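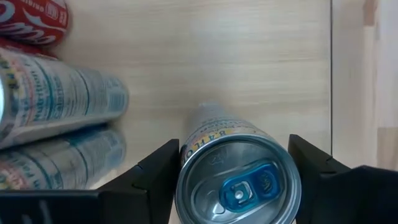
Silver can lid with a blue pull tab, unopened.

Oserness Ball Flight Records, data card

What the set contains

383 kick records from training balls used in rugby and soccer, collected over one club season. Each row is one kick: ball model code, pressure before the session, pressure after, distance, hang time, and a free-text note from the person holding the tape. 167 of the rows are rugby place kicks. The rest are soccer goal kicks and a handful of punts that somebody filed under "other".

Why it exists

Ball makers like to print claims on the box. Longer flight, truer bounce, better grip in rain. We wanted to see if any of that shows up when ordinary club players kick ordinary balls on a bumpy field. So far I would not bet lunch on it. The spread between two kicks by the same player is bigger than the spread between most of the ball models, and the Movo balls, which cost the most, sit in the middle of the pack.

Files

kicks.csv – one row per kick
balls.csv – one row per ball, with panel count, stated size and purchase month
notes.txt – the raw field notes, spelling left alone

Columns worth a warning

pressure_after is missing in a lot of rows. The gauge was shared between two fields and did not always make it back. Don't fill the gaps with the season average, as an early version of this set did.

hang_time was taken with a hand stopwatch. Differences under half a second mean very little, whatever your chart says.

wind is a score from 0 to 5 given by eye. One recorder never gave anything higher than 2, even on the afternoon the corner flags came out of the ground. Treat it as an opinion.

wear is graded 1 to 6. The grades were agreed on in May, after a third of the balls had already been scored by a looser rule. Those rows are marked "old" and were never graded again.

What it can't tell you

It can't tell you which ball to buy. It can't rank players either, and the player codes were shuffled between sessions, so please stop trying. The Perkunero ball was only used on two evenings, both calm, and its good numbers should be read with that in mind.

People have asked for a "best ball" score. I left it out on purpose. Any single number would hang mostly on how you treat wind, and the wind column is the weakest one here.

Known problems

Rows from the Athanasiadis field run long. The tape there was pegged at the wrong line for at least one session – possibly more – and we have no good way to correct it. Drop them if distance matters to you.

Two balls share the code R-6. One is leather, the other is synthetic. The notes sometimes say which.

Use

Free for any purpose, marketing included, though I'd like to see how that would work. If you quote a figure, quote the number of kicks behind it.

12 comments · 4 shares

Contact: use the issues page | © Oserness Ball Flight Records | Back to top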